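Sunday, late

Okay, I promised myself I'd write this week down before it all turned to mush, so tea is made, socks are off, let's go.

I am now a person who teaches robots things for a living! Well, who holds the gripper while the robot learns, later, from what I did. Mom asked on the phone if I stand there and talk to it. No, Mom. You hold the gripper in your own hand and you do the job with it, open the door, put the thing in, close the door, and it all gets recorded. Then you do it again. And again. She said it sounded like raising my brother.

First two days at Torkville I was terrible. I kept moving like me, all wrist, quick little flicks, and Venla (Venla Kiiskinen, she runs our floor, very calm, eats plain crackers all day long) stopped me and said the robot won't have my wrist, so slow down and come at the handle straight. After that I went so slow that Océane asked if I'd fallen asleep standing up. There's a pace somewhere in the middle and I think I found it Wednesday, after lunch, and then lost it again by four.

The appliance door is my enemy. You'd think a door is a door. With fingers you hook it without thinking, but with the gripper you have to decide where you're going to grab, and if you come in a bit too high you slide right off, and then you've got a bad take and you have to say so out loud and start over. I said "bad take" so many times on Thursday that I said it at home when I dropped a spoon.

Our count for the week was 356 good ones. Karla Alvarado wrote it on a sticky note and put it on my monitor with a star. I'm keeping the sticky note. Ghislain says the Desjardins team did more, but they were only picking up sponges, so phooey.

What I liked best was working in pairs. Some jobs want two arms, and until you get good at both hands at once Venla lets two people take one each, just for practice, so you learn where the other arm is going to be. Océane and I did that most of Friday. We bonked into each other constantly at first. We tried counting, we tried saying "mine" and "yours," and what worked in the end was just breathing out before we moved, which I got from choir and which she thinks is hilarious.

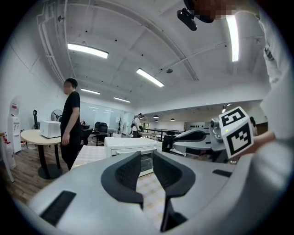 I also got my first look at the playback screen, where you watch your own takes back, and oh boy. I hesitate so much! I get right up to the thing and then hover, like I'm asking permission. Audrey-Anne Gill sat with me through a bunch of them and she didn't make me feel dumb at all. She said if I hover, the robot is going to hover, and it'll pick that up from me the way a kid picks up swearing. So that's my homework. Decide, then go.

Shoulder hurts. The right one, up near the neck. Have to ask about the stretches Karla does by the window, and maybe get a lower spot for my table. Nine in the morning is also going to be a problem if they keep changing the bus.

Flornia called about the other job, the front desk one, and I let it go to voicemail. I'll call them back tomorrow and say thank you but no. Feels strange to write that. Three weeks ago I'd have taken it in a second, and the pay is a little better too, but I keep thinking about the door. I want to get that stupid door to go four times in a row without a bobble.

Things to bring tomorrow: hair ties, the good water bottle, Océane's book that I still haven't opened, lunch that isn't soup.

Bed now. The dishes can wait till morning.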